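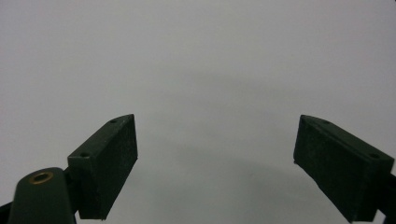
Pale grey will always go blue on you, said one of the replies to my last post, and I should have bought a warm white and been done with it. Well, I didn't, and I love it! But I do have a problem now and I'd like some help before I open the next tin.

I'm doing the box room in Cloratov Pale Grey, matt. I wanted somewhere really plain and calm, no pattern, no feature wall, just one soft light colour all over. In the shop the sample looked like a proper neutral grey. At home it's much cooler than that, nearly off-white where the light is good and a fair bit darker where it isn't, and the shading has no edge to it at all, it just fades away. My questions are whether there's a way to take a bit of the blue out without losing the paleness, and how I can tell a patchy coat from an ordinary shadow. I've done 2 coats over old magnolia. I have 5 litres left, unopened, so I'd rather use it than start again.

rollerandtray
10 Nov 2023

Search help pages Search Clear

matt_not_silk

Oh, I'm so glad somebody else is doing a whole room in pale grey! I did my hall and landing in April and I still stop on the stairs to look at it.

On the blue: change your bulb before you touch the paint. Mine was one of those very white ones and the whole hall looked like the inside of a fridge. I put in a warm white bulb and it was a different colour by teatime, lovely and soft. If it's the daylight doing it (north-facing window?) then the bulb won't help until evening, but curtains or a blind in something creamy will warm it up more than you'd think, and so will the floor. I've got a Sadowski runner in a sort of oatmeal and the grey next to it looks properly grey.

On patches or shadow, this is the fun bit. Turn the main light off and take a lamp or a torch along the wall, holding it low and then high. A shadow moves when you move the light. Thin paint stays put. Go over the whole room like that and put a small bit of masking tape beside anything that stays put, then you'll know where you are. Do it when the paint is fully dry, as matt dries unevenly and looks awful for a few hours first.

If you do find thin bits, please don't dab at them! Matt shows every dab. Roll the whole wall again from corner to corner, keeping the edge wet as you go.

gesness_lane

Just paint it white.

undercoat_queen

I'd add that you can have it tinted, but ask before you open the tin. The Perov counter near me will put a drop of a warmer colour into their own paint and won't touch anybody else's, so ring round. Do all of it in one go and stir it well, you'll never match it a second time. Try it on a big sheet of lining paper and move that round the room for a day or two. Little painted squares straight on the wall are hopeless with a colour this light, your eye just compares them with what's behind.

Comments (5 shown of 28)

The torch trick is brilliant, I found a whole strip I'd missed behind the door.

Does this work on ceilings as well?

It does, stand in a corner and shine it across.

Magnolia underneath can make grey look bluer by comparison at the edges, so finish your cutting in before you judge it.

Tried the cream blind. Very happy!

We use cookies to remember your settings and to see which pages are read. Accept Manage choices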